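# Stornmont two-arm garment handling bench

The Stornmont bench is a tabletop station with two arms for teams who want to work on clothes, towels and other soft goods. It is sold as a kit or as a built bench, and this page covers what comes with each, what you need to have in place before delivery, and what tends to get left out of a first budget.

Both versions use the same arms, grippers and control box. The built bench is assembled at Bullcombe, wired, tested and sent out on a pallet. The kit comes in cartons with the rails cut to length and the cables labelled. Most universities take the kit. Most laundries and returns centres take the built bench, as their engineers are already busy with other machines.

## What is in the price

- 2 arms with servo joints, fitted with white-fingered grippers
- Overhead camera and mount
- Control box, power supplies and full cable set
- Rail frame and tabletop
- Set-up guide and a day of remote support

Not included: the computer, the table covering, clamps, test garments, guarding and any wrist cameras. Prices for these are on the accessories sheet, or you can buy them locally. We have no objection to you using your own clamps and cloths, and plenty of customers do.

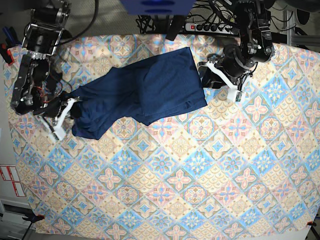 The kit takes two people 4 days to put together if they have built rail frames before. Allow a full working week if they haven't. The frame goes up first, then the arms, then the cabling, and the cabling is where the time goes. Leave the cable ties loose until each arm has been driven through its whole range, otherwise you will be cutting them off again.

## Space and power

Plan for clear floor on three sides of the bench. The back can go against a wall, but somebody has to reach the sockets and the control box, so leave a gap or put the bench on castors. Built benches need a door at least 158 cm wide to come in whole. If yours is narrower, tell us when you order and we will ship the frame in two halves at no extra charge.

Ordinary mains sockets are enough. Count them before the bench arrives – arms, control box, computer, lights and chargers add up quickly, and a switched strip within reach of the operator is worth having.

Lighting matters more than most buyers expect. A lamp straight above the table gives glare on pale cloths, and dark garments lose their folds when the light is flat. Two lamps at the sides with diffusers will do for most rooms.

## Table coverings and garments

Budget for several coverings. A plain one is easiest for early work, and patterned ones are needed if the bench has to cope with different backgrounds later on. Buy each with enough overhang to clamp. For garments, a starting set of 40 is sensible, mixed in size, weight and colour, with a fair share of dark items. Wash them before first use, as new cotton has a finish that changes how it grips and creases. 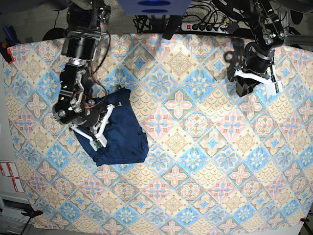 One buyer from Cordier wrote after their first quarter that they had spent too much on clothes and too little on fingers: "We got through three sets of fingertips before May and had ordered none. I'd put spares on the first purchase order and get the second batch of shirts later." We now list fingertip packs beside the bench on the quote form, and you can strike them out if you don't want them.

## Running costs

Fingertips and gripper cables are the main consumables. Servos last well if the arms are not left holding a load overnight. Keep one spare servo of each size on the shelf, plus a spare gripper if downtime would be a problem. The Stemum control software is licensed per bench, with the first year included, and renewals are billed yearly.

The item most often missed is operator time. Somebody has to reset the garments, check the clamps and note faults, and those hours belong in the budget along with the hardware.
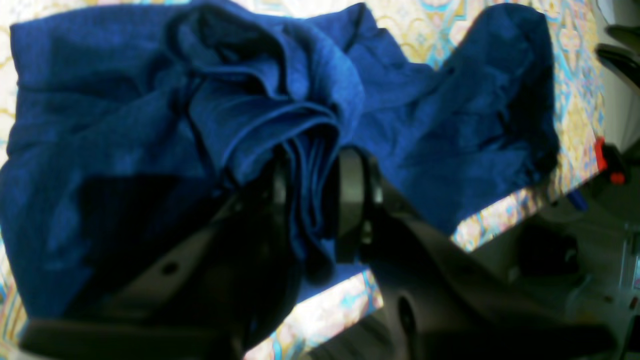

**Can we order one arm now and add the second later?**

The frame and control box are the same either way, so a second arm can be fitted on site in almost a day. You will pay a second delivery charge, and the pair will need calibrating together before use.

## Ordering

Quotes are free and stay open until the end of the following month. Send us the room size, door width and whether you want the kit or the built bench. Kits leave Bullcombe sooner than built benches, and the current waiting time for each is printed on the quote.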